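Keeping Rooms Quiet: Sound and Soft Materials
Project report, Semwal student workshop
22 Mar 2022

Why we picked this

Our study room is loud! Chairs scrape, voices bounce off the walls, and by the end of the afternoon everybody is talking over everybody else. We wanted to find out how much ordinary fabric can do about it, without buying special foam panels (which we couldn't afford anyway).

Background

Sound is a wave moving through air. When it meets a hard surface, most of it comes straight back. A soft surface has tiny gaps between its fibers, and the air rubbing against them turns a little of the sound into heat. High notes are much easier to soak up this way than low ones, so a curtain can take the sharpness out of a voice and still do almost nothing for a bass drum. We loved this part and probably read too much about it.

What we did

We put a small speaker at one end of the room and played a steady tone, then stopped it and recorded how long the sound took to fade. We did this at two pitches, 900 Hz and 3845 Hz, first with the room bare and then with fabric hung along the long wall. The recordings went into a free program called Juturer, which draws the fade as a curve. In all we kept 684 recordings. We threw out the ones with a bus in them.

The budget was 40 dollars, and most of that went on curtain rings.

Results

The higher tone faded clearly faster with fabric up. The lower one changed so little that we argued over whether it had changed at all. Hanging the fabric in loose folds worked better than pulling it tight, and leaving a gap behind it helped again, even at the lower pitch. That was the best moment of the whole project!
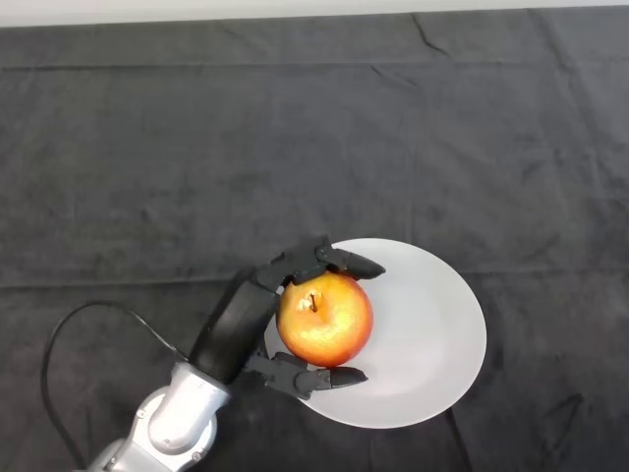

Figure 1. Dark gray cloth laid over a tabletop, with fold lines still showing.

Problems and next steps

Our two microphones did not agree, and we only noticed in February, so the early curves should be read with care. We also never tested the ceiling. Next term we want to try carpet scraps and full bookshelves, and repeat everything in the Braltar hall, where the echo is huge.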